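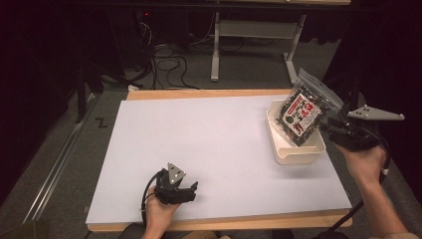 Teaching by hand at Murkley

The robotics club at Murkley meets in a carpeted room with dark curtains, and on Saturday mornings the first job is clearing the white board. Pencils come off it, then last week's tape, then somebody's lunch. After that the grippers are plugged in and the students start moving groceries.

Groceries are what the club has chosen for this year's Shawky Challenge, a student competition in which teams train a robot arm to pack and unpack household goods. The rules give each team a shopping list in August and a blank table on the day. Everything in between is up to them. Murkley's list runs from tinned fish to bags of dried seaweed, and the seaweed has taken up more time than the rest put together.

"A can is the same shape every time you pick it up," says Meriem Abdel Hamid, who started the club and still runs it. "A bag has a different shape every time. You grab it in one corner and the contents slide into the other."

The students do not write a program for each item. They hold a gripper in each hand and do the job themselves, with cables running off the table to the recording computer. A pickup might go from the board to the tray, or from the tray back to the board. Each attempt is saved, labeled and checked by a second student before it is used for training. By the end of the spring term the club had kept 1,409 recordings. Of those, 340 were of the seaweed.

Learning to use the grippers takes a few weeks. New members tend to squeeze too hard and move too fast, the way they would with their own fingers. The jaws are stiff, and the wrist has to do work that fingertips normally do. Abdel Hamid starts beginners on a sponge and keeps them there until they can put it down in the same place 20 times in a row. Some manage it in one morning. Others go home annoyed and come back the next week.

The bag taught the club a few things about its own habits. In the early recordings, students pinched it flat in the middle and dragged it across the rim of the tray. It worked for a person, who could feel the plastic catch and ease off. The arm, trained on those recordings, dragged the whole tray with it. So the group went back and agreed on a method: take the bag near an edge, lift it at an angle, clear the side of the tray, then move. The old recordings were set aside, which was not a popular decision.

"They were upset, and I understood it," Abdel Hamid says. "That was a month of Saturdays. But they were the ones who watched the video and said it had to go."

The club's arm is a secondhand Bollitero bought with money from two bake sales and a grant from Skistia, a local packaging firm. It is slow, and its base has to be bolted down again before every session. The team has learned to live with both. Training runs overnight on a desktop computer in the school library, and results are read out at the start of the next meeting.

Those results are mixed. Cans and boxes are close to reliable. The seaweed bag goes into the tray on most tries, but the arm still has trouble taking it out again when it has settled against one of the sides. Two of the older students think the answer is more recordings from that position. A third wants to use both hands -- one to steady the tray, one to lift -- and has been collecting her own set to make the case.

The regional round allows teams of 5, so most of the club will be watching from the seats. Abdel Hamid has asked every member to keep recording anyway, and the sign-up sheet for gripper time is full through the end of the month. Sessions run from nine until noon. Students who want to join can come to any of them, and they will be handed the sponge.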